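Print this page | E-mail this page

About Fedside

Small outfit, Telitville. We put together day-by-day histories of astronomy and early radio. Who found what, which night, with what telescope. Started by Torquil Shearer, who still does most of the typing.

So far: 478 comet and asteroid entries, 127 on radio and vacuum tubes. Nearly 197 more waiting on a second source. Nothing goes up untill we have two.

The Ritchie list (variable stars, mostly) got merged in April. Old links should still work. If not, write.

Reading room

Open Saturday, from 10 a.m. Four desks, bring a pencil. Scans of the Lirach notebooks on request, ask a day ahead

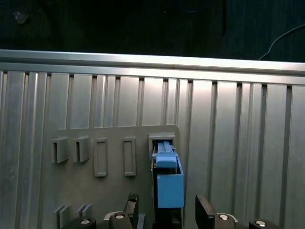

Corrections

Wrong date, wrong observer, mispelled crater? E-mail Torquil. Say where you read it.

Last updated: April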